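Section 3: Setting up a tray-and-table task

Can a machine clear up after breakfast yet? Some of it, some of the time, in a kitchen it has already met. A year ago our answer at Hirkell would have been a lot shorter and a lot gloomier, so we're pretty excited to be writing this section at all! It covers the first task we give to every new Vellow user: picking up one small, light object and moving it between a clear tray and a bare tabletop. It looks like nothing, and a person does it without thinking. Get it recorded well, though, and you have the start of putting eggs away, sorting screws, emptying a pill organizer and plenty of other jobs around a home or a workshop.

Read Section 2 (charging, cables, hand straps) before you begin.
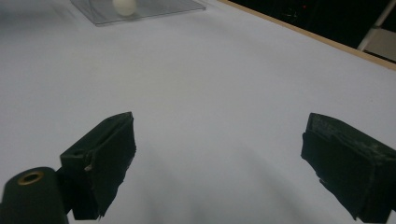
Annelies Fankhauser
Setup guides and user training, Vellow

I've taught this task to electricians, a pastry cook and my own mother, and the table is where the session goes well or badly. Give it the time it needs.

3.1 Preparing the table

1. Clear the table completely. Put away pens, mugs, tape and anything else that isn't part of the task.

2. Cover the work area with a plain, matte surface. White works well with dark jaws. Avoid glass, gloss paint and patterned cloth.

3. Check the light. Soft shadows are fine, and you'll get some next to the jaws whatever you do. If there's a hard bright patch on the work surface, close a blind or turn the table.

4. Place the tray well away from your starting position. You want a real reach at the beginning of every recording, with open space between the jaws and the tray.

5. Put the object on or in the tray. Choose something light and rounded that you can hold easily between the jaws.

Note: Clear trays are hard for machines. The table shows through the walls, and the edges come and go as the view changes. Start with one anyway if that's what you have in your kitchen. Konrad Eder did all his early sessions with a solid blue tray and then had to record the whole lot over again when he wanted to use the thing at home.

Caution: Do not use real eggs until you have finished Section 5. Raw egg gets into the jaw joints and is miserable to clean out.

3.2 Checking the grippers

1. Hold one gripper in each hand and open both fully.

2. Look at the inside faces of the jaws. Scuffs and dull patches are normal wear. A little fraying at the edges of the covering is also fine for this task, provided nothing hangs down into the gap.

3. Close and open each gripper slowly. The jaws should move together and stop without a click.

4. Run each cable back toward your wrist and leave enough slack to turn your hand over. Wear long, close-fitting sleeves if you can. Loose cuffs catch.

5. Rest both grippers just off the table, jaws open and pointing away from you. This is the start position, and every recording begins from it.

Caution: Keep floor cables out of the area where you stand. If a cable has to cross your path, tape it down before you pick up the grippers. You'll be watching the tray and you won't see your feet.

3.3 Recording the task

1. Start the recording and hold the start position for a slow breath.

2. Reach for the object with one hand. Go straight to it at the speed you'd use to pick up something belonging to a neighbor.

3. Close the jaws until the object stops shifting, then stop squeezing. New users nearly always squeeze too hard.

4. Lift, move to the target spot, lower, and open the jaws fully before you pull away.

5. Keep the other gripper low and open, near where it may be needed. It can steady the tray or take over the object, and a machine learns a lot from seeing a second hand that's ready to help.

6. Return to the start position and stop the recording.
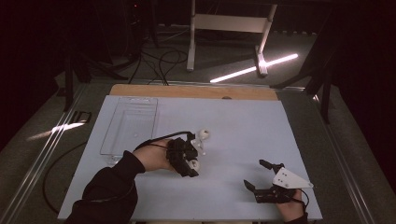 Figure 3-B. Left gripper holding, right gripper open and low over the table.

Note: If you drop the object, don't stop! Pick it up and carry on. Sandra Hartley, who tests our updates in Pumham, keeps every one of her fumbles, and her robot is noticeably better at rescuing a rolling ball than mine is. I'm a bit jealous.

3.4 How many recordings do I need?

For one object, one tray and one table, plan on roughly 70 good recordings. Move the tray a little between them. Turn it, push it back, bring it closer. Change hands now and then. Two people sharing the work is better than one, as our hands all have their own habits.

Take a break when you notice yourself speeding up.

3.5 What to expect from the machine

After training, expect it to pick up the object from most places on the table you recorded on. It will be slower than you are, and it may hover over the tray as if it's making up its mind. Let it.

Expect trouble with the following for now:

- a different tabletop, especially a shiny one
- objects pressed into a corner of the tray
- two objects touching each other
- strong sun on the work surface

Shop-floor users tend to get further, sooner, than home users. Valentin Leitner has it sorting small parts into trays on a bench that never moves, and he leaves it to get on with that while he works alongside. Homes are messier. Chairs get pushed in, the lamp is on or it's off, somebody has left a newspaper out. So we can't tell you yet that it will clear your breakfast table. It can clear one thing from a table it knows, and watching it do that on your own table is a lovely moment.

If the machine misses the object three times in a row, stop it and go to Section 7, Poor grasps.

Next: Section 4, Working with both hands.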